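## Grutwood display stand for a letter opener or short dagger

I bought the Grutwood tabletop stand back in January for a replica dagger my sister gave me, and I've lived with it long enough now to have opinions (plenty of them, as my family will tell you!). It cost me 58 dollars from Plillier, came in a plain carton, and took 15 minutes to put together with the little wrench they tuck in the bag. The two cradles are lined with felt, and the blade rests in them without a wobble.
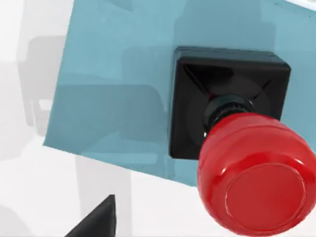
My one grumble is the dust cover, which you order separately, and I went back and forth for weeks over which tint to get. Clear shows every fingerprint, and smoke hides too much of the guard. I very nearly chose a milky light blue, the sort of see-through panel where whatever sits behind it turns into soft gray blocks, but I wanted to see the engraving — so clear it was, and I keep a cloth in the drawer.

Compared with the Katiyar stand I had before, the base is heavier and the finish is kinder to look at. The Katiyar does hold blades up to 30 inches, so if yours is long, go that way instead. I'd give the Grutwood 4 stars, and I'm already eyeing a second one for the hall.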